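The Long Second Life of the Office Tower

By Renji Sakamoto

My father kept a coffee can of screws on the shelf over his workbench, and when I was small I believed that every machine in the house had at some point given something to that can. The toaster had, certainly. So had the lawn mower, which rattled for years. I think of the can whenever I open an old desktop computer, because somebody, a long time ago, sat down and decided that a person should be able to take this thing apart without filling a can at all.

I have been writing about household repair for longer than I care to say, and for most of that time I left business computers alone. They seemed dull. They came in by the pallet, sat under desks for years, and went out by the pallet again, and the only people who ever looked inside were the folks from the support office down the hall. Then last September a school district two towns over let go of 253 of them, all at once, and a refurbishing shop called Fenico took the lot. I went over to see what happens to a thing like that, meaning to stay an hour, and I have been going back ever since (they have very good coffee, which doesn't hurt).

What happens, mostly, is patience. A tower gets laid down on its side, the panel comes away, and then you stand there a minute and look before you reach for anything.

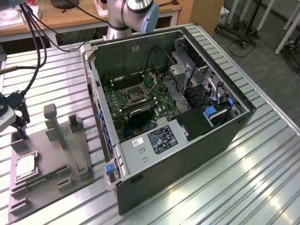
Is it worth fixing up a desktop that old?

For a lot of people it is. A machine that only has to handle letters, bills, school papers and the odd video call doesn't need to be new, and a larger drive with a little more memory will often carry an old tower through several more years. If you edit movies or play the latest games, put your money toward something newer.

I asked that question myself on my first visit, and I asked it in the tone of a man who already knew better. I had just paid 685 dollars for a laptop with the battery glued in place. Fenico was selling finished towers for 55 dollars, with a keyboard thrown in if you were nice about it, and a retired bus driver ahead of me in line was buying his second. The first was for himself, he said, and this one was for his sister, who had been borrowing his and leaving crumbs.

The shop has its own way of doing things. The supplier they use for thermal paste and cleaning cloths is a small outfit called Durnon, the shelving is from Multis, and everything that comes in gets a card with the work written out in pencil. Dust comes first. After that the memory is pulled and tested, then the drive, and if the processor is being changed it is done last, when the bench is tidy and no one is talking to you. There was a rule about that, taped to the wall. I broke it at least twice and was forgiven.

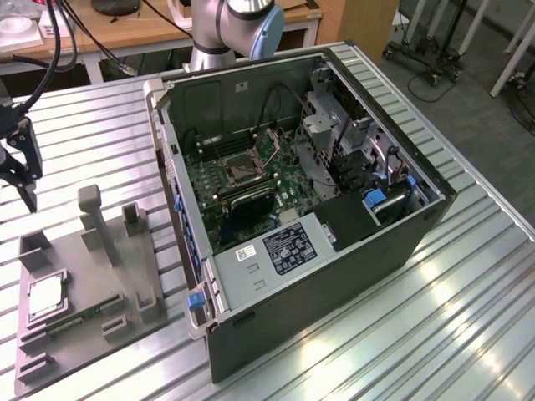

I had always thought of the processor as the grand part of a computer, the piece with its name on the sticker out front, and it came as a bit of a shock to learn how small a seat it takes up among everything else. You lift a lever, the metal frame comes up with it, and there is a square of tiny contacts that you must not touch, not with a fingertip, not with a cloth, not with the corner of your sleeve. It made me nervous for weeks. With the lever raised and the socket empty, the whole green board around it looks as though it's waiting for company, and meanwhile the chip itself can sit off to the side in a square recess in a gray plastic holder, its silver top facing the ceiling, looking no more important than a postage stamp. A good holder like that is worth having, by the way. For my first few tries I used an egg carton, and I don't recommend it, although I will say the eggs were unharmed.

Memory is much friendlier. If you have never done any of this and would like to begin somewhere, begin there. The sticks are long and narrow, they go into long narrow slots, and there is a notch along the edge so that they will only go in facing the right way. You hold the stick by its ends, line up the notch, and press down firmly, a good deal more firmly than feels polite. The first one I ever put in took me 20 minutes, most of which I spent reading the same paragraph of a manual over and over. My neighbor's daughter did hers in the time it took me to find my glasses.

And then there are the colored tabs, which I have grown fond of out of all proportion. On many office machines the maker picked one color for the parts you are allowed to take hold of, and used it all over: on the drive carriers, on the latches, along the edge where the front comes off. Once you know this, the inside of the case stops being a jumble and becomes something closer to a set of directions. Pull here. Squeeze this. Leave the rest alone unless you know what you're about.

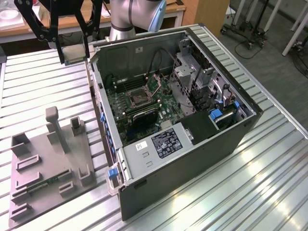

It's the sort of kindness that costs very little at the factory and saves an afternoon down the road, and I wish it had caught on in kitchens. I have a dishwasher at home that I have never once gotten the bottom panel off without bending something. I have a vacuum cleaner with a screw so deep in its handle that I had to buy a screwdriver just to meet it. Whoever drew up these towers was thinking of a tired person with a flashlight in her teeth and a room full of people waiting for their email to come back.

The power supply is the one place where I stop and so should you. It's the plain metal box with the crowded label, and it is sealed for a reason. You can unplug it, take it out whole and put another in its place, and that's a perfectly good job for a beginner who has pulled the cord from the wall first. Opening the box itself is a different matter, and I have never met a repairer I trusted who did it casually.

I should say something about labels, too, while I'm on the subject. Most of us pass right over them. But the label on a power supply gives you the numbers you need to buy a replacement, and on my third or fourth visit I got into the habit of copying it all down on the back of the pencil card before going any further. My handwriting being what it is, I now write it twice.

The tower I finally brought home is on the floor of my study, next to a beagle named Fuchs who has decided that the warm side of it belongs to him. I changed the memory and the drive myself, blew out the dust in the driveway, and wiped the front with a damp cloth. It is slow to wake up in the morning, and so am I, so we have a cup of coffee and give each other a little time.
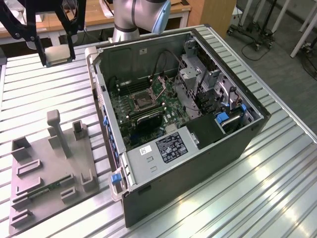
Before You Open One Up

Shut the computer down properly, switch it off at the back if there is a switch, and pull the plug. Hold the power button in for a few seconds afterward. Clear yourself a table larger than you think you'll need, with good light from the side, and lay the tower down so the removable panel is facing up.

Touch bare metal on the case before you touch anything else, and do it again whenever you've been up and walking across the carpet. Keep a shallow dish for screws. Take a few pictures with your phone as you go, particularly of any cable you're about to unplug, and write on a bit of masking tape where it came from.

If something won't come out, look for a tab or a latch you missed. There nearly always is one, and in my case it has usually been right under my thumb.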